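Section 4. Setting Up Your Wash-and-Fold Account in Sudura

Okay, you've got Sudura installed and you've typed in your shop's name and address (if you haven't, go back to Section 3, I'll wait). Now we get to the part I like best, where the program starts to look like your own counter and your own prices. I set this up at my place on Benítez Street in one slow afternoon, and I'm not a computer person at all.

Before you start

Have your paper price list next to you, plus your last book of tickets. You'll need the number on the last ticket you wrote. Mine was 2675, so I told Sudura to begin at 2676 and the two systems joined up with no gap.

CAUTION: Don't put in a starting number you've already used. Sudura will take it without a peep, and then you've got two customers with the same ticket. I did this on my practice run and had to wipe the whole thing.

4.1 Adding your services

1. From the main screen, tap Shop, then Services.

2. Tap the plus sign. A blank card comes up.

3. Type a short name. It prints on the ticket, and anything longer than 13 letters gets chopped, so "Wash and Fold" just squeezes in if you leave out the spaces. I went with "Wash/Fold".

4. Choose By Weight or By Piece. Wash-and-fold is usually by weight. Shirts on hangers, comforters and tablecloths are by piece.

5. Enter the price. Type it with no decimal point! 1075 comes out as $10.75, and if you type the dot yourself you'll get an error message that doesn't tell you what's wrong.

6. Tap Keep. The card moves over to your list.

Do that for each service. If you make a mess of one, press and hold the card and pick Remove.

NOTE: Prices you change later only apply to new tickets. Anything already open stays at the old price, and I think that's only fair to the customer.

4.2 Setting a minimum

Small orders eat up your time, so most of us have a minimum weight. Mine is 10 pounds.

1. Open the service card you just made.

2. Scroll down to Smallest Order and type the number.

3. Decide what happens with a smaller order. Charge Minimum bills it at the full minimum. Ask Me pops up a question every time. I use Ask Me, as I have a few older customers who bring in next to nothing and I'm not going to charge them for a full bag.

4.3 Item types

Item types are how you tell Sudura what's on a ticket without writing an essay. You get a starter list (towels, sheets, pants, socks and so on) and you can add as many of your own as you like. Keep the names plain. "Tee, short sleeve" is fine. Whoever is at the counter on a busy morning has to find it fast.
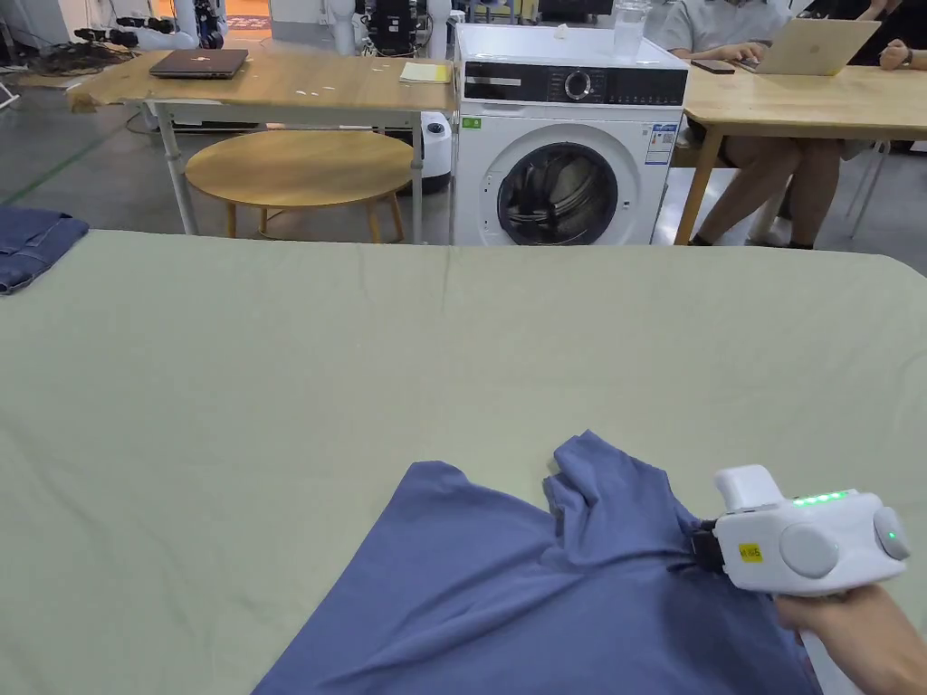

Item type: Tee, short sleeve. Color tag: Blue.

Color tags are optional, but I'd turn them on. When somebody calls asking after one particular shirt, you can search by type and color together and have the ticket up before they've finished the story.

1. Tap Shop, then Item Types.

2. Slide Color Tags to On.

3. Tap each color you want on the list. Leave out the fancy ones. I had teal, aqua and turquoise in there for a month and we all picked a different one.

4. Tap Keep.

4.4 Customer notes

This is where you put things like "no softener" or "fold in thirds." Notes stick to the customer and print at the top of every ticket from then on.

1. Find the customer and open their card.

2. Tap Notes and type away.

3. Tick Print on Ticket. It's off to begin with, and if you skip it the note just sits in there where the folding table never sees it.

CAUTION: Customers get a copy of the ticket, notes and all. Be nice.

4.5 Hooking up the ticket printer

I have the Stodusum counter printer, so these steps are for that one. The Grendisero model goes the same way except that its pairing button is on the bottom.

1. Load the paper with the shiny side up.

2. Hold the pairing button until the light blinks.

3. In Sudura, tap Shop, then Printer, then Find.

4. Pick your printer and tap Test Ticket.

If the test comes out blank, flip the roll over. If it still comes out blank, turn the printer off, give it a minute, and start again from step 2. Samer Semaan at the shop across the way had to do it twice, and his has been fine since April.

Once you have a good test ticket, go on to Section 5, where we take a first order.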